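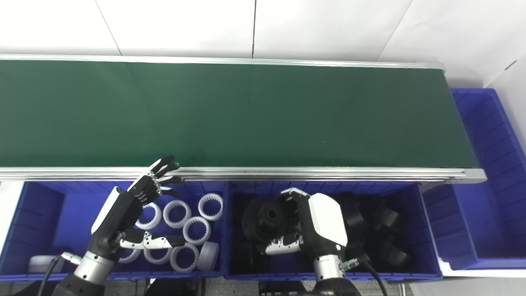

Flavdale, 25 Nov 2020

I'd been on the phone with Brittany Perron for maybe two minutes before she tried to sell me a room. "The corner one's open in January," she said. "Quiet side, good heat, you'd love it!" I probably would. She runs the Campbell, a small inn on the main road through Flavdale, and I'd called to ask how people find a place to stay in a town this size.

Mostly, she says, they drive past and turn around. "They see the sign, they go down to the gas station, they come back." The rest book online, usually late at night, and a lot of them never read the part about the stairs. There are 5 rooms on the upper floor and no elevator, so she carries bags — plenty of them.

I asked about prices. A room is $513 for the week in winter and $571 once the lake opens, breakfast included. "Real breakfast," she said. "Eggs. I'm not handing anybody a muffin in plastic."

What about pets? Dogs yes, cats yes, and one time a parrot, which learned the sound of the front desk bell and kept her running down the hall all weekend.

I've got the corner room for three nights.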